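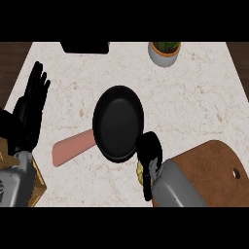

Fig. 1. Simulated counter, pan task. Right gripper holding the yellow object close to the pan rim; left hand open and clear of the handle.

Aug 8, 2024
Simulation bench, Vindemcombe
Entry by Dougal Baird

Purpose: comparison of the Starkel and Prenum controllers on the two-arm kitchen scene. Arm models, hand models and object placement were held constant. Only the controller and its gains were changed.

Each controller was run for 200 episodes from seed 1214. The control rate was left at the value set in June.

Observations:
The Starkel controller closes firmly on the small object but overshoots on the approach to the pan. Contact with the rim was logged in 10 episodes. The Prenum controller is slower to settle and logged rim contact in 7. The difference is too small to support a preference at this stage.

Left hand drift was noted under both controllers while the right arm was moving. The cause has not been established. Colleagues using the shared configuration are asked not to alter the left wrist damping until this has been checked.

The top camera pose crops the back edge of the counter, including the plant. It is adequate for the pan but should be raised before any task that uses that area.

Outstanding: repeat both sets with the Zapata finger pads; confirm friction values for the marble; copy logs to the group drive.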